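# Teleop demos working group — minutes, February

**Present:** Bhupendra Pandey (chair), Gladys Mohamedi, Sosina Alemneh, Tumaini Kirui (minutes)
**Apologies:** Pendo Athumani

Meeting opened 10:05. Minutes of the last meeting accepted with one correction: the spare hand controller is with Sosina, not on loan to Dekomitz.

## 1. Cube and dish task in simulation

Gladys reported that 57 demonstrations have been recorded by remote control in the Ivine simulator. All use the white arm with the two-finger gripper, one teal cube and one dish on the dark table. Operators drive the arm with the hand controller and squeeze the trigger to close the fingers.

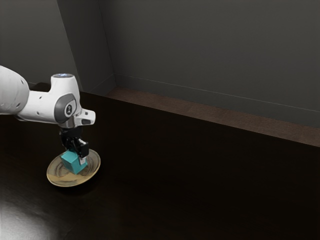
Of the 57, Gladys has marked 26 as clean enough to train on. Most of the others have a long pause while the operator works out which way the wrist is going to turn. Bhupendra asked whether the pauses could be trimmed automatically. Gladys said yes, but she would prefer to re-record, as trimming leaves a jump in the joint speeds and the policy picks it up.

Sosina asked what counts as finished. Agreed: cube on the dish, fingers open, gripper clear of the cube. An episode that stops with the fingers still closed is to be labelled incomplete, even if the cube is in the right spot.

**Action:** Gladys to write the definition into the operator sheet and relabel the existing set.

## 2. Controller mapping

Tumaini has tried two mappings. In the first, turning the hand turns the gripper by the same amount. In the second, rotation is locked unless the thumb button is held.

New operators did better with rotation locked. Experienced operators found it slow and kept forgetting the button. Sosina noted that the two mappings give noticeably different paths and shouldn't be mixed in one training set without a label.

Agreed to keep both for now and log the mapping with every episode. Bhupendra would like one chosen before the Muli operators start — to be revisited next meeting.

**Action:** Tumaini to add the mapping field to the episode log.
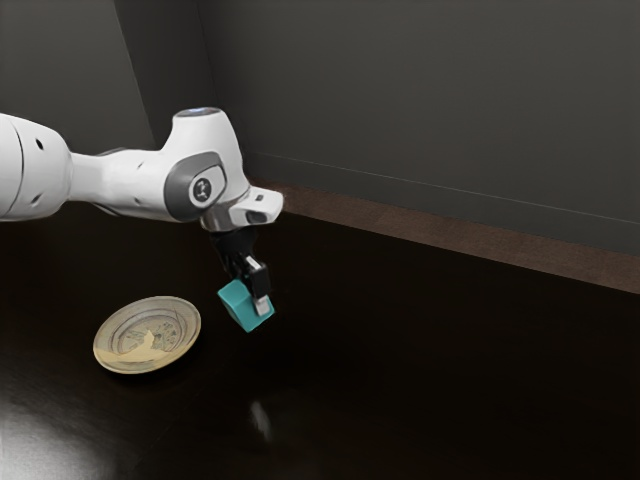
Grip angle was raised by Sosina as a separate matter. She doesn't want tilted grips thrown out as errors. With the cube held corner-down over the table, as it is to the right of the saucer here, the operator still has to level it before letting go, and she thinks that correction is worth showing to the policy. Gladys was less keen, as some operators let go early and leave the simulator to settle the cube for them. Agreed to keep tilted grips where the operator levels the cube before release, and to tag them.

**Action:** Sosina to draft the tag wording and send it round.

## 3. Start positions

Bhupendra pointed out that the cube has been starting in nearly the same place each time. The start position should be randomized within the arm's comfortable reach. The dish pattern can vary between episodes as it does at present. Lighting stays fixed for this round.

There was some discussion about whether to move the dish as well. Left until the next set is in.

**Action:** Gladys to set the spawn area and run a few test episodes before anyone records.

## 4. Hand guiding on the real arm

Pendo sent a written note. Hand guiding on the Allham bench is working, but the arm sags slightly when the operator lets go, so the last part of each recording dips. She suspects the gripper weight is entered wrong in the payload settings. No hand-guided recordings are to be added to the shared set until this is fixed.

**Action:** Pendo to check the payload value and report back.

## 5. Storage

The shared drive is short on space. The target of 2000 episodes won't fit if all camera views are kept at full size. Tumaini to get a price for more storage. No deletions in the meantime, including rejected episodes.

## 6. Other business

The lab will be closed Sunday for electrical work. Anyone with a job running on the render machine needs to stop it beforehand.

Meeting closed 11:20.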